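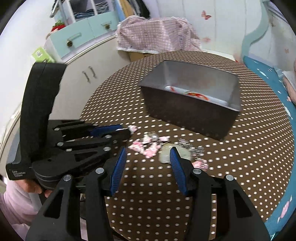 # Stop booking the "see everything" tour

I used to be the person with the color-coded itinerary. Five towns in six days, a packed lunch on my knees in the van, one eye on the clock the whole way. Then my sister and I did a family trip through Carhuamaca with a company called Vumport, and I've been arguing with friends about it ever since!

We'd paid for the big package. It had the ruins, the lake, the weaving village, the hot springs and a hike up to a pass at 3,447 meters (I still have the fridge magnet). My nephews saw most of it through a van window, asleep. Ask them now what they liked and they'll tell you about the afternoon the van wouldn't start and we sat in a plaza eating fried dough while a dog stole somebody's hat.

So here's my opinion, and I know tour companies won't love it – cut the stops in half. Pick 2 places and stay put. Kids need a day to get bored in a new town before they start noticing it, and I think grown-ups do too, we're just better at hiding it behind a guidebook.

People always tell me, "But we've flown all that way." Sure. I get it, flights are painful, and mine came to $793 before I'd even checked a bag. But spending that much to sit in traffic between attractions seems like a strange way to get your money's worth. I can sit in traffic in Lenbridge for free.

I do have some sympathy for the other side. If you've got a grandparent along who has wanted to see one particular temple since grade school, then go see the temple. And some private tours will let you drop a stop on the morning itself, no fuss and no fee – ask about that before you pay, because the brochure never mentions it.

Last May we tried it my way, a whole week in Brasitz with one boat trip planned and nothing else. By the third day the boys had a favorite bakery and were ordering for us, badly, with lots of pointing. My sister read an entire novel. I missed a castle that everyone says is wonderful, and I'd like to go back for it sometime, probably in the fall when the rooms are cheaper.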